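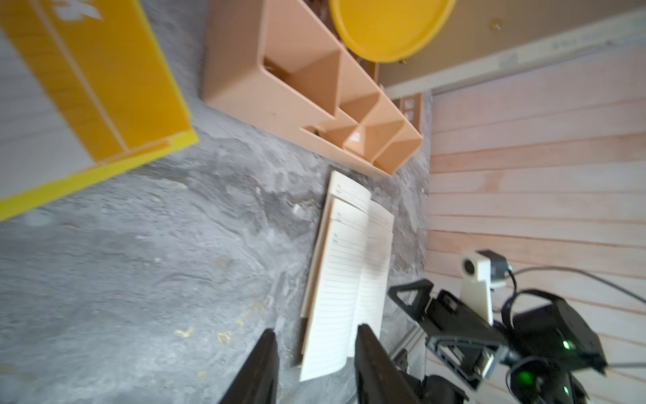 Harkinlow Floor Tidy

Version 2 of the data card, last edited 7th October
Maintained by Rawan Mansour and Kidus Demissie

Summary

Harkinlow Floor Tidy is a set of 2930 recorded attempts at picking things up off a floor and putting them somewhere sensible. Two small arms share the work. A person drives them by hand for most of the recordings, and a trained policy drives them for the rest. The objects are what you'd find on the floor of a kid's bedroom or a home office: notebooks, boxes, plastic organisers, lids, pens and small odds and ends.

We put it together to get a fair answer to a plain question, whether a cheap pair of arms can tidy a floor yet. At the moment the answer is no for paper, sometimes for boxes, and mostly yes for hard objects that fit between the fingers. The recordings show where it goes wrong, and we've kept the bad ones in.

What's in a recording

Each episode is a folder containing:

video from the wrist cameras, one file per arm
joint positions and gripper opening for both arms
the commands sent, stored separately from the measured positions
a one-line instruction in English, such as "close the top notebook and put it beside the wall"
an outcome label
a notes field, often blank

Outcome labels

done - the instruction was carried out and nothing else was knocked over or damaged
done_messy - the instruction was carried out but something else moved that shouldn't have
partial - the object was moved but did not end up where it was asked for
fail - the object was never properly held, or was dropped and not recovered
stopped - a person hit the stop button

Labels were given by whoever was running the session and checked by the other one of us later. Where we disagreed the label is the lower of the two, and the notes field says so. We argued a fair bit over done_messy. A notebook that ends up closed with a creased page is done_messy, even though plenty of people close notebooks that way.

Tasks

box_upright: stand a fallen box on its base
box_clear: move a box away from whatever it is leaning on
organiser_right: turn a shelf organiser that is lying on its side so that it stands
small_items: take loose small objects out of a compartment, or put them in
book_close: close an open notebook lying on the floor
book_stack: square up two or more notebooks that are overlapping
book_lift: pick a notebook up and hand it to the other arm

Book_stack and book_lift are the ones to look at if you want something difficult. An open notebook on concrete gives a two-finger gripper very little to hold. The fingers can press on the edge of the pages, but pressing and getting underneath are different jobs, and when two notebooks overlap a push on one usually drags the other along. The drivers worked out a trick of sliding the cover against the wall until it rode up. The policy picked up the sliding and missed the riding up, so there are a lot of episodes of a notebook being shoved at the boards for 30 seconds, which is the time limit.

Results so far

The Sturholm policy, trained on the driven episodes only, was given 40 fresh layouts of box_clear and 40 of book_lift. It got done or done_messy on 70 per cent of the box layouts. On book_lift it managed none at all. We haven't run enough of the organiser task to give a figure we'd stand behind.

A person with one hand behind their back clears any of these layouts before the arms have finished homing. We bring that up because the driven episodes can look quite good when played at speed, and people have taken them for the policy. Please check the source field before showing a clip to anyone. It reads "driven" or "policy".

The floor and the background

The floor is bare grey concrete with scuffs and blotches that we left as they were. To one side of the objects there is a wall of pink boards and a beige surface. This matters more than we expected. Models trained only on this set learn to use the pink as a landmark, and in a quick test in Kidus's hallway, on carpet, the arm reached well short of everything. If you only want the set for pretraining, crop hard or change the background colours.

Lighting is whatever the room had. It was not measured.

Known problems

The second arm is often in view of the first arm's wrist camera, along with its cables and indicator lights. Nothing has been masked. If your method assumes a static background, it will trip on this.

Gripper opening in the March sessions is offset from the later ones. A correction is supplied in the calibration folder and has to be applied by hand.

Objects are often only partly in view when an episode starts. Wrist cameras are close to the work, and a box can take up a corner of the picture with no visible outline to go on. We tried adding an overhead view and gave up when the mount kept sagging.

Left and right in the instructions mean the driver's left and right. The two cameras don't agree with each other about that, and neither always agrees with the driver.

Some instructions contain typos. We left them in.

The loader, morin, will quietly skip an episode if one of its video files is missing. Run sirik first. It lists gaps and checks that the timestamps run forward.

Suitable uses

Training and testing of tabletop and floor-level picking, failure detection, and work on clutter. The fail and stopped episodes are probably the most useful part for anyone doing failure detection, and we'd like to hear from you if you try it.

Please don't use the success rates to claim anything about products for sale. These are hobby-grade arms on a fixed base. They can't reach the far side of a room, and a household tidy-up includes a lot of walking around.

Getting started

Download the index first and check there is space on the drive. Run sirik on the folder, fix whatever it complains about, then point morin at the index. The default split keeps each layout wholly in train or wholly in test. If you make your own split, keep that rule, or the box numbers will come out far too high.

Corrections

Send label corrections to Rawan with the episode name and the label you'd give it. Questions about calibration go to Kidus.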